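Tredetti Jam

The Tredetti Jam is an annual online game-making contest in which entrants build a small playable game under a single limitation, announced at the start and argued about until the end. It is held each January, a month chosen by the founders on the theory that people have nothing better to do. 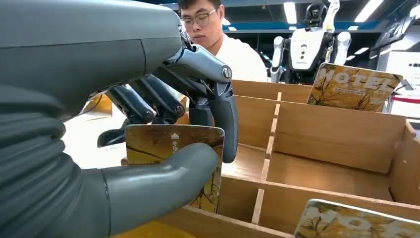

Orrin Vaskel
Contributing editor, small games and jams

Last revised 3 December 2021

Format

The jam runs for 87 hours. The founders have never explained the number, and the official rules page says only that 88 was "too many." Entrants may work alone or in teams of up to four, using any engine. A large share use Zellell, a free editor that exports straight to the browser and crashes often enough to have its own line in the FAQ on late submissions.

Past limitations include "one button," "no numbers on screen" and "the player is already asleep." The last of these produced 113 games, most of which opened on a black screen and several of which stayed there.

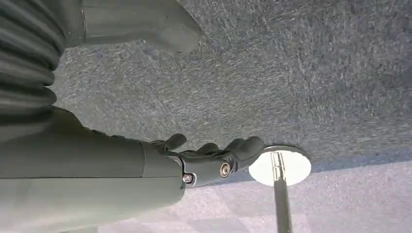
Judging is done by the entrants themselves, who score one another on fun, polish and use of the limitation. That third score is worth half the total. A dull game that obeys the rule to the letter can therefore finish well above a good one that forgot it, a feature the organizers defend every year in a post of increasing length.

Size

The first jam drew 87 games, and the most recent drew 593, a record. A good many of these arrived in the final hour – the submission page slows to a crawl, and the deadline is then extended by the traditional twenty minutes, which everyone has already planned for.

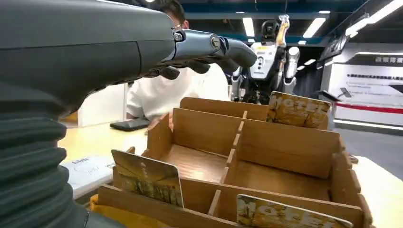

Can a game begun before the jam be entered?
Only if the earlier work is a general tool or code library; the art, levels and story must be made during the jam.

Notable entries

Schumacher, a racing game in which the car cannot turn, won the "one button" year and was later expanded into a paid release with 333 tracks, all of them straight. Players still disagree on whether track 113 is the hardest or simply the longest.

Promo, a runner-up from the same year, consists entirely of a trailer for a game that does not exist. The button skips it. It placed first for polish.
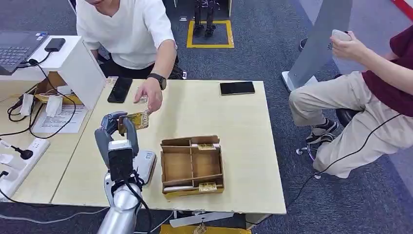

Criticism

Veterans complain that the limitations have grown vague, and newcomers complain about the veterans. A proposal to let entrants vote on the limitation in advance was put to a vote and failed, mostly on account of low turnout. The scoring weights have been adjusted once, by mistake, and were restored the following morning.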